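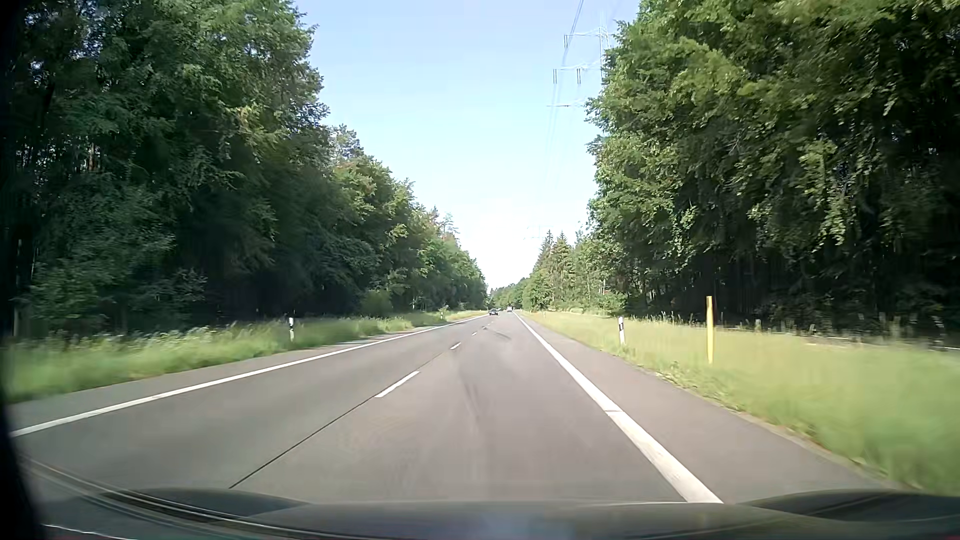
Perspective Drawing, Session 3
Handout for the evening group. Teacher: Kornél Tóth

Please read these notes before you start the exercise. You need a soft pencil, a ruler and one large sheet of paper.

The horizon line is always at the height of your eyes. If you sit on the floor, it goes down with you. Many students draw it too high, and then the ground looks like a wall — please check this first.

Parallel lines which go away from us meet at one point, the vanishing point. For a straight road on flat land, this point is on the horizon. It does not have to be in the middle of the paper. A small move to the left or right often makes the drawing more alive.

Things of equal size become smaller with distance, and the spaces between them become smaller too. Students usually remember the first rule and forget the second.

Exercise
Draw the horizon 90 mm from the top edge. Mark one vanishing point on it. Draw a road and one row of posts, the nearest post 40 mm high. Find the place of each next post with the diagonal method from last session. Keep your construction lines, I want to see them.

Malsha Munasinghe has the spare rulers. Bring the finished sheet next time, also if you are not happy with it.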